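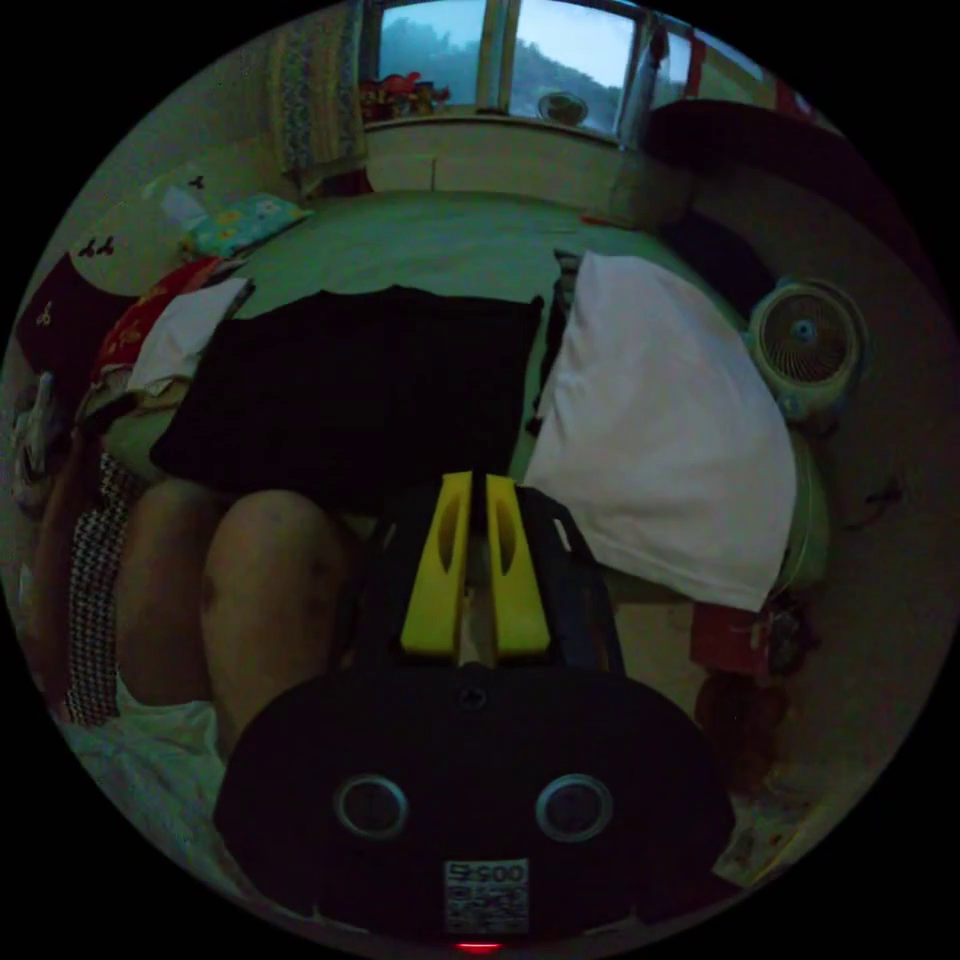 Does adding more home demonstrations make a folding policy better? Up to a point, and the point comes sooner than the paper suggests.

Notes for the Flekska reading, Xenos and Sarkar. Bring your copy, we'll need table 2.

The claim: a policy trained on 700 demonstrations from hand-held grippers, collected in people's homes, carries over to rooms it has never met. The authors kept 568 after filtering. Ask what the filter threw out. The text says "low quality" and leaves it there – if that means the clips where tracking failed, then the hard cases left the training set before anyone trained on it.

Evaluation was 166 trials in 21 homes. That sounds like a lot until you divide. Fewer than eight trials per home, and success in one home is hardly independent from one trial to the next. The error bars treat every trial as its own sample. They should be wider. I would resample by home and see whether the gap over the baseline survives.

The baseline worries me more. It was trained on lab data only, with a different camera height, so two things changed at once. Reet Toom raised this last year about the Oten paper and got no good answer then either.

What I do believe: wide-angle views from the wrist help when cloth hides the fingertips. The ablation there is clean.

For February: redo the interval in table 2, grouping by home, and write half a page on what you would need to see before accepting the main claim. Hand it to Anas Fakhoury.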